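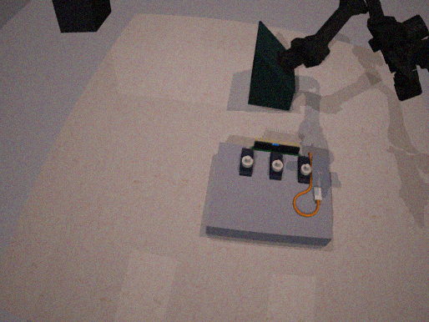

Plokbridge has 6 bus routes, and until May none of them reached the Bakberg industrial park before the morning shift began. People who worked there drove, paid for rides or turned the jobs down.

The city council changed that with a one-year trial. An early bus now leaves the Skurley neighborhood at 5:15 and stops at each of the main gates in Bakberg. The park has about 700 jobs, many of them in packing and light assembly.

Paying for the bus was the harder part. The city covers 60 percent of the cost, and the employers split the rest. Fikre, the largest company in the park, at first wanted its share tied to the number of its own workers on board. The council said no – a flat fee was easier to bill – and the company signed in the end. 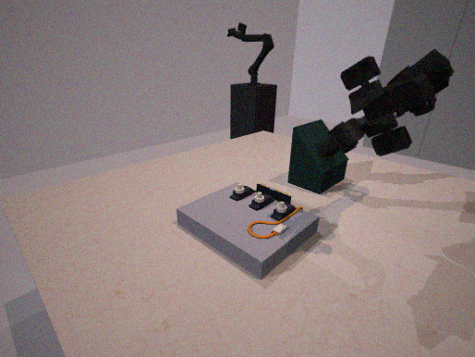
Work and Transit Desk

Ridership was slow for the first few weeks, then passed 100 trips a day. The council will vote on a second year when it takes up the budget. Two members want a later return bus added first, for people who are asked to stay past the end of a shift.

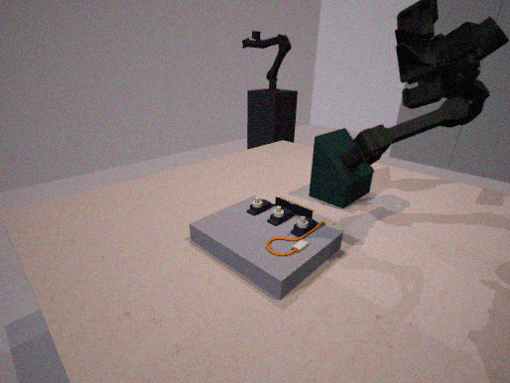 Can people who don't work in Bakberg ride the early bus?
Anyone can ride it at the regular city fare, and monthly passes are accepted.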